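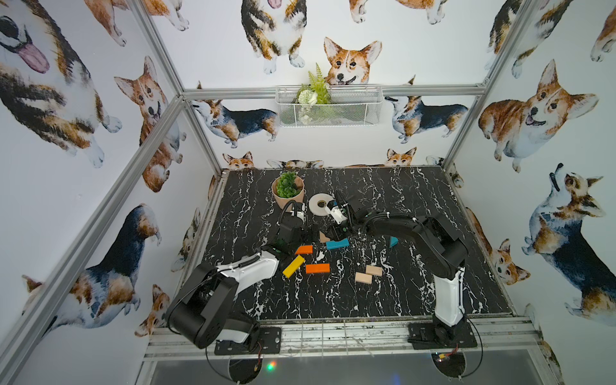
4.2 Efeitos sobre a organização do trabalho

A introdução das células de dois braços na unidade da Gundell, em julho, alterou a distribuição das tarefas de separação de peças. Os operadores, antes dedicados ao manuseio direto, passaram a preparar as bancadas, a acompanhar os ciclos e a registrar as falhas de preensão no sistema Rivus. No período analisado foram registradas 1.066 intervenções manuais, das quais 209 exigiram a parada da célula.

Figura 2. Célula de dois braços com blocos coloridos sobre a bancada.

As entrevistas indicam redução do esforço repetitivo, mas também maior exigência de atenção contínua -- aspecto não previsto no plano de capacitação. Parte da equipe relatou perda de autonomia quanto ao ritmo de trabalho, tema retomado na seção 5.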